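Annag Dalgleish rented out the flat above the Fekete bakery for nine years before she wrote down a single rule about storage. The list she keeps now fits on one page, and she gives it to every new tenant along with the keys.

"People ask about the rent and the heating," she says. "Then they move in and the first call I get is about where to put the ironing board."

She started in Bisberg with one apartment and a borrowed $200 for paint. Today she looks after 37 units, most of them under 50 square meters. Her view of small places is simple: buy less furniture, and buy it with doors.

"Open shelves look good for a week. After that you see every cable and every box of cereal," she says. She prefers low cabinets, waist height at most, and she measures the swing of the doors before anything is delivered. A tenant once had to return a sideboard that could only open halfway — the bed was in the way.

She is less strict about what goes inside. Papers in one place, tools in another, and a shelf left free for whatever turns up. She goes through her own cupboards every October and fills a bag or two for the thrift store.

Asked what she would change about the business, she mentions deposits. "I used to argue over every scratch. It took up whole afternoons. Now I take photos at the start, we both sign, and it's done in 20 minutes."

She has no plans to buy more apartments.

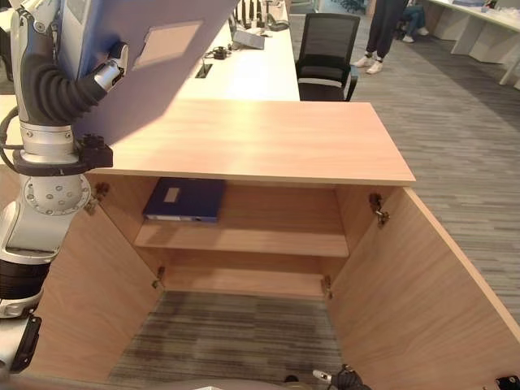
Dilwyn Penry would add one thing to the list, which is to check that the floor is level before blaming the hinges, as he spent a whole winter adjusting doors that kept drifting open.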